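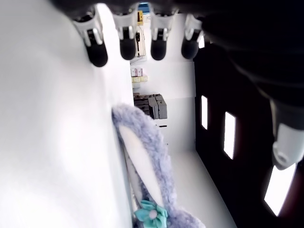

Monday, February 11, 2019

Back to the workroom after a whole week away with my chest, and I was so glad to be in it again that I spent the first half hour just pottering. The bunny with the teal flower needed a proper look before anything else. I am fond of that one – the lavender-grey fur is softer than what we had from Bruvska last July, and the little pearly bead in the middle of the flower makes it look dressed for a wedding. I did wonder about brushing the ears, but fluffy is how they ought to be, so I left well alone.

After that it was shelves. I moved the pink boxes twice and put them back where they started, then sat down with the Greltance order, which has gone up to 500 for Easter and frightens me a little. Mokoena say the fur will come on time. They said so before Christmas as well, and we all remember how that went!

Soup for lunch, with the heel of the loaf, and a long telephone call about ribbon that could have been two minutes. I walked home the canal way because the light was holding – snowdrops out by the lock, and a very cross swan.

Must ring Silomau in the morning about the beads, and find my good scissors, which I am sure I left in the blue coat.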